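February 2018

Snow again in Plodville. I cleared the steps before breakfast and after breakfast they were white again, so I left them. On such days I read about baseball, which I did not know at all before I came to live here. The first match I saw was in June, and I understood nothing except the sausages.

What the club does with the ground in winter

I had believed that the Meletti ground sleeps until spring, but I was wrong. This year they have put water on the car park behind the left side and made an ice rink. It costs 8 to enter, skates included, and children under six go free. I went on the second evening. My skates were one size too big and I held the fence for the whole first round. After that I was braver, and I fell only near the gate, where the ice is bad.

From the rink one can look in at the field. The bases are taken away and the snow is flat over everything. I tried to find the place where I sat in summer, row 20, and I think I found it.
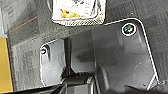

The new season tickets

The letter from the club came with the price for the coming season. It is 203 for a seat behind the home side and 122 for the far benches, where the sun is in your eyes until the fifth inning. Last year I bought single tickets and I did not add them together, which was maybe wise. I have decided for the far benches. I will buy a cap with a bigger front.

They also write that the Kairys stand will have a new roof, but not before the season begins. My neighbours say they have heard this before.

I am still learning the words. Yesterday I learned "bullpen", and I was disappointed that it has no bulls. I write the words in the back of this diary, with the meaning in my own language next to them.

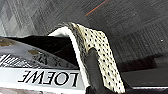 The away match

There is a bus to Leltik for the first away match. I have never been so far north. I put my name on the list, and I must remember to pay before the end of the month. Tomorrow I will try the steps again, and buy salt.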